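Vanity dresser

A vanity dresser, also called a dressing table or simply a vanity, is a low table with drawers and a mirror, used for applying makeup, brushing hair and storing small personal items. The names are used loosely. Sellers tend to claim firm differences between them, but few of these hold up from one catalog to the next.

Painted white versions with carved decoration are often sold as "French" or "rococo" style. The label should be read with care. Most such pieces are modern, and a carved rose or a scroll on a mirror frame says little about where or when a table was made. The maker Gundberg lists 214 models under the heading "antique," none of them old.

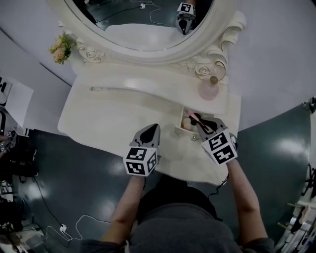 Drawers are usually shallow and suit brushes, compacts and hairpins better than bottles. Perfume tends to end up on the tabletop for that reason, although heat and daylight are commonly said to shorten its life. Claims about capacity are worth checking. The retailer Brekke advertises one vanity as holding 641 items, a figure it reached by counting single hairpins.

Many designs add a raised shelf below the mirror, with small drawers at each end and an open recess between them. The recess is often described as a place for jewelry. In daily use it mostly collects whatever was put down last – hair ties, receipts, a charger.
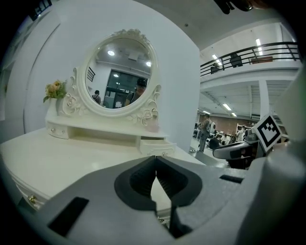
Oval mirrors are common on the carved types. They are said to flatter the face, a claim for which no good evidence is usually offered. What matters more is the light. Ceiling lights alone throw shadows under the brow and chin, and a lamp on either side of the glass generally works better.

Small knobs and handles are a weak point, as they loosen with use and can be hard to match. Grinov sells replacement knobs in packs of four.

Artificial flowers are a frequent ornament. The decorating guide Collisico recommends them as "maintenance free," which overlooks dust – carved frames have the same problem, and a soft dry brush is the usual remedy for both.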